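Notebook, Renurska cell, Matevby
December, started 8:10

Continued from the last page. The limits we agreed are written again, so that everybody uses the same ones: 200 mm per second whenever a person is inside the tape line, 810 mm minimum from table edge to the operator's chair. I measured the chair distance myself this morning and marked it new on the floor, the old mark was almost gone.

Good practice for the table, version 2:
Lay out all items before power goes to the arm. Hands do not come back over the table until the fingers are open and the arm is in hold. If an item is in the wrong place, we stop and do it properly, also when it is only a lemon.
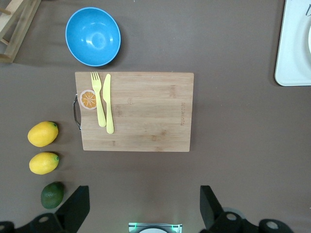
Wrist view, kitchen set. Lime partly behind the left finger.

Question for Schumacher (the supplier, they should know): do they count toy cutlery as a sharp object in their risk sheet? The fork and knife are plastic and the knife tip is round. I would say no, but I want it in writing before we close the form. Until then I keep them in the column "treat as sharp".

Brutus log counter is at 3,955 cycles. The pad inspection must be written down with initials, not only done. Two lines on the old sheet have no initials, so I count these inspections as missing and will repeat them.

Round things need their own rule. A ball on a plate can roll off when the plate is touched, and then people try to catch it by reflex.
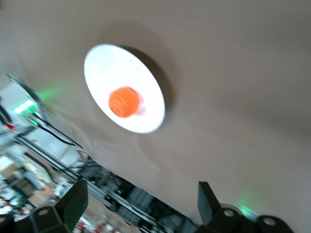

So my proposal is: if something rolls off, let it fall. Pick it up only after the stop button is pressed and the other person says "stopped" aloud. I wrote this on the card by the door too, in big letters.

Still open: cable check along the table edge, new initials sheet, answer from Schumacher. Stopped for lunch 12:20.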